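Progress report to the Brenham Fund, second reporting period
Project: Password manager and second-factor rollout, Tangen community services
Prepared by: project coordinator, Tangen
Date: 25 Mar 2021

## Where we are

The grant pays for two things: moving staff off shared and reused passwords, and putting a second factor on every account that can reach client records. The first is mostly done. The second is behind the schedule in our application, and most of this report is about why and what we are doing about it.

Of the 200 accounts in scope, the password manager (Zenholm) is set up on all but 20. Those belong to casual staff who have not had a shift since the rollout began. Their old logins have been disabled and they will be set up when they are next rostered on.

Second-factor sign-in is switched on for 63 accounts. The target for this period was everyone in the finance, intake and case work teams. Finance and intake are finished. Case work is not.

## Password manager

Setup was done in small groups, at people's own desks. We started with a single long session in the meeting room and dropped that after the first go. Staff who finished early left, and the ones who were stuck needed one-on-one help that the session didn't allow for.

The master passphrase was the hard part. We ask for at least 6 words with no quotes, song lyrics or street addresses. The word generator in Zenholm does the job, but a number of staff disliked the words they were given and kept clicking until they got a phrase that made sense to them. That weakens the result. We have changed the instructions so that people generate a phrase once, write it on paper, keep the paper in a wallet or at home for the first fortnight, and then destroy it. We had some argument over the paper. Our view is that a slip in a wallet is a smaller risk than a phrase somebody made easy so they wouldn't have to write it down.

Shared vaults replaced the spreadsheet of logins on the file server. The spreadsheet has been deleted, and so have the copies we could find in email. Every login that was in it has been changed, except for two supplier portals that only allow changes by written request. Both requests have gone in. 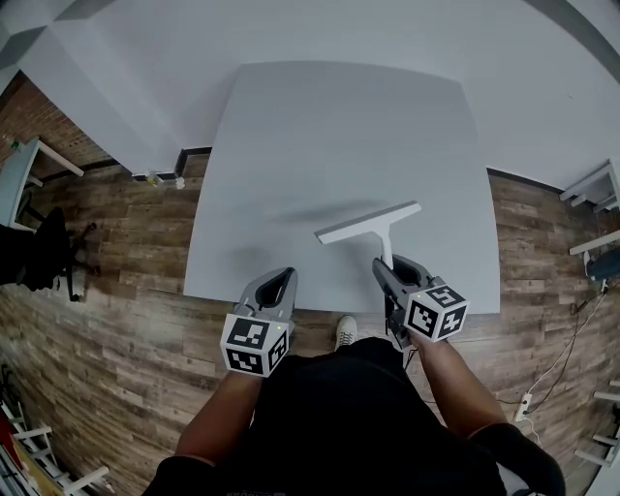

We also found that browsers on the older laptops had been saving passwords for years. Turning off the built-in saving was simple enough through policy, but the stored entries stayed where they were until each profile was cleared by hand. This had not been budgeted for. The time came out of the training line, with no change to the total.

## Second factor

We chose an authenticator app as the default and hardware keys from Preltel for staff who don't have a work phone or don't want to put a work app on their own. The application assumed very few people would ask for a key. Far more did, mainly in case work, where most staff use their own phones.

The first order of keys arrived on time. The second did not, and Preltel has given us two delivery dates and missed both. We have a third date now and are treating it with caution. In the meantime case workers are signing in with the password manager alone, and their accounts are limited to the office network and the VPN. We recognise that this is weaker than what you funded, and it is recorded as an open risk.

Text message codes were offered to us as a stopgap by our email host. We decided against it. Coverage is poor at two of the outreach sites, and phone numbers can be moved to another SIM by someone with enough personal details. We would also have had to train people on a method and then take it away.

Lost keys are handled as follows:

- Each person registers two keys, and the spare stays in the office safe.
- A lost key is reported by phone, and the help desk calls back on the number in the staff directory before removing it.
- No second factor is reset by email request, whoever appears to be asking.

The callback rule has drawn complaints about delay. We are keeping it. 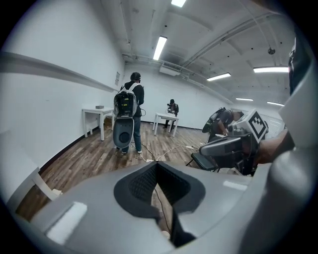 Two applications still can't take a second factor at all. One is the roster system, which holds staff names and shifts but no client information, and we have accepted that. The other is the old case notes archive. It is read-only now, and we have moved it behind the VPN and cut the list of people who can open it down to the intake supervisors and the privacy officer. It will be retired once the retention period on its oldest files is confirmed.

## Training

The short course on phishing and account recovery has been written and trialled with intake. Feedback was that the section on fake login pages was useful and the section on password theory was too long. We have cut the theory to one page. The point people found most surprising was that swapping letters for symbols in an ordinary word does very little against modern guessing tools, so that stays in.

The course has not yet gone to case work. It makes sense to run it on the same visit as the key handout, and it will wait for the keys.

## Spending

Spending is under budget to date, entirely due to the unfilled key order. Licences were paid in full at the start. The training line is tighter than planned after the laptop clean-up described earlier, and we don't expect to need a variation. A full statement is attached separately on your form.

## Next period

1. Receive the remaining keys, or cancel and buy elsewhere if Preltel misses the third date.
2. Turn on the second factor for case work, one site at a time.
3. Run the course for case work and the outreach sites.
4. Confirm the two supplier portal changes.
5. Test account recovery with the help desk, including an after-hours call.

We ask that the end date for the second-factor milestone be moved to August. The other milestones can stay as they are. If the Fund would prefer a partial acquittal on the original date, please let us know which form to use.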